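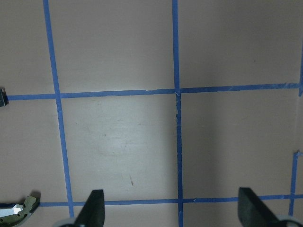

Teodora Stoyanova
Robot cell technician, writing here when there is time

08/07/2022

Tape rules for a pick-and-place table

I have had three emails asking how we lay out the tables at Chraibi, so I am putting the whole thing in one post. These are our house rules. They are not an official standard, and if your site has a written procedure you should follow that one first.

We use blue painter's tape on a plain tabletop. I tried printed mats in January and went back to tape inside a month. The mats curled at the corners and the camera picked up the ink lines as edges. Tape is cheap, it stays flat, and a new person can read the grid without asking anybody.

Laying the grid

Wipe the table first and let it dry. Measure every line from the same corner of the table, never from the last strip you put down. If you measure strip to strip, each small mistake gets passed along, and by the far side you can be off by 17 mm. I know that number from my own table.

Run the long strips in one piece where you can. Where you have to join two pieces, overlap them and press the overlap down with a plastic card. Cut the ends with a blade. Torn ends fray, and the crossings are where it shows up. There is a torn bit with pale edges sticking out at one of the crossings in my photo, and under our rules that gets trimmed before the next run. It looks like nothing, but a fingertip coming in low can catch a loose end and drag the strip with it.

The wrist camera looks down at an angle, so square cells will not look square on the screen. Do not fix the tape to match the screen. Check it with a ruler on the table.

Light and marks

Glare counts as a fault in our log. The middle cell on this table has a pale patch where the light bounces off the surface, and anything light in color placed there is harder for the camera to find. We write down which cells have glare and at which lamp setting. If you can move the lamp, move it and then check every cell again, not only the bad one.

Scuffs and scratches are allowed. They go on the table sheet with the cell number so that people reading the images later don't take them for parts. Small colored marks go on the sheet too, even tiny ones. There's a reddish-brown streak in that same cell and it has its own line. I would rather have a long sheet than a clean one.

Before a run

Both fingers in view, nothing between them, no part left in any cell. Take one still of the table and save it with the run. Hands stay outside the tape while the arm is enabled, including when it looks parked. That one has no exceptions, and Kallen (the group next door to us) has the same rule in the same words, so people who work on both sides don't have to remember two versions.

Speed during setup is held low by the controller and not by whoever is at the pendant.

When to replace the tape

We used to wait until it looked bad. Now we go by count. The first table on the Sitar line did 486 runs on one set and the edges were lifting by then. The current limit is 224 runs, or sooner if any strip has moved. Pull the old tape slowly and low to the surface, clean off the residue, and start again from the corner.

The blank table sheet is pinned up by the Gellov cabinet. If you work here, take a copy and date it yourself.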